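Useck: a hill village worth the detour

Useck sits above the river on a single ridge, 30 minutes by bus from Zirska, and most travelers pass below it without stopping. The road up was paved a generation ago. Before that, wool and cheese came down on mule tracks, and two of those tracks are still open as walking paths.

Start at the lower gate, where the bus turns around. The street climbs past the old wash house to the parish church, which was rebuilt after a fire and kept only its bell tower from the first building. The door is usually open until noon. Inside, look for the painted ceiling over the side chapel and the stone font near the entrance.
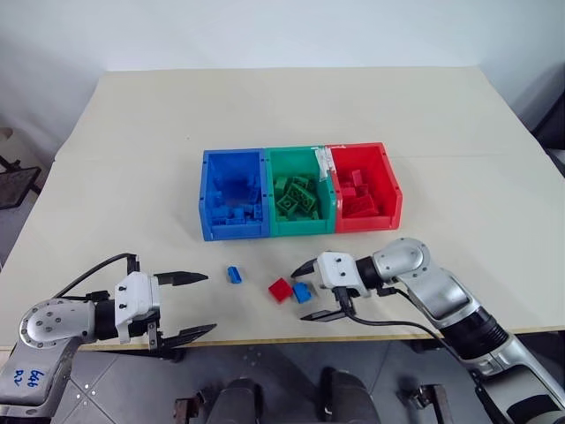 From the church, take the lane on the left toward the Romaniuk mill. It stopped grinding long ago, but the wheel is still in place and the ground floor has a small display on local farming. Entry is free and the labels are in two languages. The mill closes in December and opens again in spring.

Walkers can continue to Zirska along the ridge. The path is 9 kilometers long, mostly level, with one steep stretch down through the chestnut woods — wear decent shoes if it has rained. There is a spring at the halfway point and no shop after Useck, so buy bread before you leave. The bakery beside the square sells a flat loaf with walnuts that keeps well in a backpack.

For a longer stay, the Tredance guesthouse has rooms on the upper street, with views over the valley on the south side. Ask for the back if you sleep lightly, as the church bell rings at 6 a.m. The village has more than 70 residents in summer and far fewer in winter, when the guesthouse serves dinner only to people who book ahead.

The last bus down leaves the lower gate at 6:30 p.m. Tickets are sold on board, cash only.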